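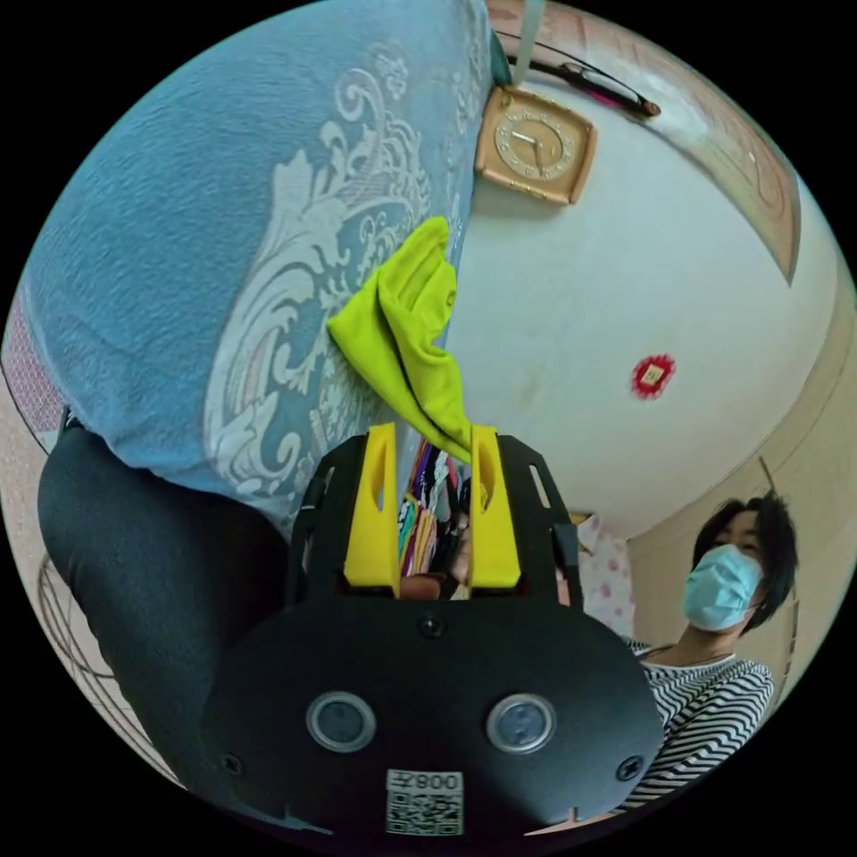
Guest bedding at Stikdale: what changes this year

11th January
By the Lavden housing desk

The short-stay flats at Stikdale reopen after the holiday break with a new arrangement for bedding and towels. Most residents who book a flat for visiting family will notice only one difference, which is that sheets are now included in the nightly rate. The details are set out below for anyone with a booking before June.

Until now, visitors could bring their own linen or hire a set from the office. Plenty of people did a bit of both, and the hired sets came back incomplete. Pillowcases were the worst of it. We started last year with enough for every bed in the building and finished it buying more at full price from the shop on the highway.

From this month, each flat has 3 sets of sheets per bed, kept in the hall cupboard. One is on the bed when you arrive and the others are spare. Leave used sheets in the bag on the back of the laundry door – please don't wash them yourself, even if you're staying a while and it seems easier. The washing now goes out to Nudis, who collect it twice a week and bill us by weight.

Towels are separate. There are two bath towels and a hand towel for each guest, and one bath mat per flat. Beach towels are not supplied. If you're heading to the lake, bring your own and hang them on the rack on the balcony, not over the railing.
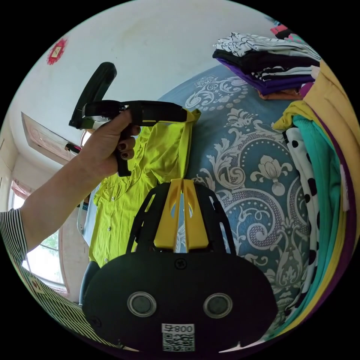

Doonas have been the harder question. The old ones were feather and several residents told us their visitors couldn't sleep under them, either from allergies or from the heat. All of them have been replaced with a washable synthetic fill in a mid weight. A second, lighter cover is in the top of the wardrobe for summer, and there are wool blankets in the chest in the hallway for winter. The blankets are dry-clean only, so please keep them off the floor and away from pets.

The mattresses are staying for now. We had a quote from Janevski to replace the lot and it came in well over what had been set aside. Mattress protectors have been fitted to every bed in the meantime. They zip right round and should be left on. If one is torn or the zip has gone, ring the office and we'll swap it the same day.

A few points on cost. The nightly rate goes up by 2 dollars to cover the laundry. The old linen hire fee is gone, so a family staying a weekend will generally pay less than before, and a single visitor staying one night will also come out ahead. Anyone who prepaid for linen hire on a booking after today will have it credited to their account. You don't need to apply.

The old feather doonas and the mismatched sheets have gone to the animal shelter in town, apart from a box of single flat sheets in good condition. These are free to residents and make decent drop sheets for painting. Ask at the office.

Cots are still booked separately. We have a small number of portable cots with fitted sheets, and they go quickly over the school holidays, so mention it when you reserve the flat. Cot blankets are not provided.

If something is missing from the cupboard when your guests arrive, let us know on the first day. The office number is on the back of the flat door. After hours, leave a message and someone will bring a set over in the morning.

Shares: 73
Comments: 2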